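Forix handled-item cell
Home / Handling equipment / Forix

Cotell Forix – robotic sorting and racking for hand tools and other handled items

The Forix cell picks single items with a straight handle or shaft from a flat bench, checks them against a stored shape list and places them in a rack or an outgoing tote. It is built for tool stores, hire depots and maintenance workshops where returned gear arrives mixed and somebody has to stand at a bench and sort it.

The cell consists of a six-axis arm on a fixed pedestal, a two-finger parallel gripper, an overhead vision head, the bench, and a guarded frame with one operator hatch. Controls are in a side cabinet, which can be mounted left or right of the hatch. Racks are supplied separately.

Gripper

The fingers are flat plates that close parallel to each other. Each has a replaceable lining on its inner edge. Opening, closing speed and force are set per item class, so a thin file handle and a sledge handle can follow one another through the cell without a tool change.

The grip point is taken on the handle, below any collar or ferrule. For items with a heavy head the software also stores an estimated balance point and limits wrist speed during the lift. Where the head weighs much more than the handle, the approach can be offset towards the collar by a fixed distance entered at set-up.

One finger will often reach the handle before the other. The controller treats first contact as a reference, shifts the wrist to centre the item and then applies closing force. Centring can be turned off for items held in a fixture.

Simulation before installation

Every new item class is tried in simulation before it is released to the cell. The package includes an arm and gripper model, a library of bench surfaces and an import tool for item shapes. Textures and shadows can be varied to test the vision settings under changed light. Neighbouring items can be placed near the target to check clearance around the gripper housing, particularly at its corners.

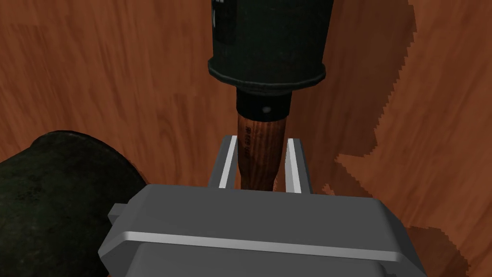

Simulated grip on a wooden handle, black collar and green cylindrical head uppermost. Left finger close against the handle, thin gap at right, dark rounded object beside the housing.

Simulation results are saved with the class file and can be reopened by site staff. A class may be released with a restriction, for example a minimum distance from the next item on the bench. If the vision head finds less than that distance, the item is skipped and tried again after its neighbour has been cleared.

In use: Farooqui, Panudlow

Farooqui runs a central tool store at Panudlow for its field maintenance crews. The register lists 1656 handled items across two buildings. Crews return gear at the end of a shift, mostly in mixed tubs, and it goes out again from 6 am.

Before the cell went in, returns were sorted by hand on the evening shift. Two people worked the bench, one sorting and one racking, and swapped over at the meal break. Inspection was fitted in between tubs. On heavy nights some of it was left for the morning crew, who were also serving the counter.

Forix now does the sorting and racking for classes it has been set up for. Both evening positions remain. One person loads the bench, attends to rejects and carries out the hatch checks. The other works at a separate inspection table with a vice, a lamp and a test register, and no longer leaves it to rack tools. Loose heads, split handles and worn collars are written up at that table, and repairs are booked the same evening.

The change took some getting used to. Tubs have to be emptied onto the bench in a single layer, which is slower than tipping them out. The store first tried loading from the morning side of the building, found that the forklift route crossed the hatch, and moved the cell along one bay. Staff also asked for the reject tray to be raised to bench height. A raised tray has been standard since June.

Training covers loading, class selection, clearing a stopped pick and safe entry. Store staff at Panudlow release their own classes, and the two who took the longer course are paid at a higher grade under the site agreement.

What the cell does not do

Forix does not judge whether a tool is fit for use. It compares shape and size only, and a cracked handle with the correct outline will be racked as normal unless it is pulled out at inspection. Sites must keep a manual inspection step.

It will not separate items that are tangled or stacked. Soft items, chain, rope, hoses and anything with an exposed cutting edge wider than the handle should be kept off the bench. Oily handles can be picked, but the linings need wiping more often and the force setting may need to be increased.

Specifications

Payload at gripper, including item: 5 kg
Fingers: 2, parallel, with replaceable linings
Handle section: round or oval, straight over the grip length
Item classes stored: over 2000
Bench surface: timber, rubber or coated steel, matt finish preferred
Operator access: single interlocked hatch
Reject handling: raised tray, right or left side
Register link: file export or direct connection

Supplied with the cell

Arm, pedestal, gripper, vision head, guarded frame, control cabinet, bench, one spare pair of finger linings, simulation package with site licence, operator and maintenance manuals.

Options

Second bench with changeover gate
Wall-side cabinet bracket
Barcode reader for tagged handles
Dust cover for the vision head, recommended near grinding bays

Servicing

Linings are a wearing part and are changed from the hatch side with a hex key. Wipe them at the start of each shift and check for lifting at the square end. The arm and interlocks are serviced yearly by Cotell or a trained site fitter. Class files should be backed up before any software update – restoring them afterwards requires the site licence key.

For a quote, send a list of item types, a bench location sketch and your shift times through the Cotell contact form.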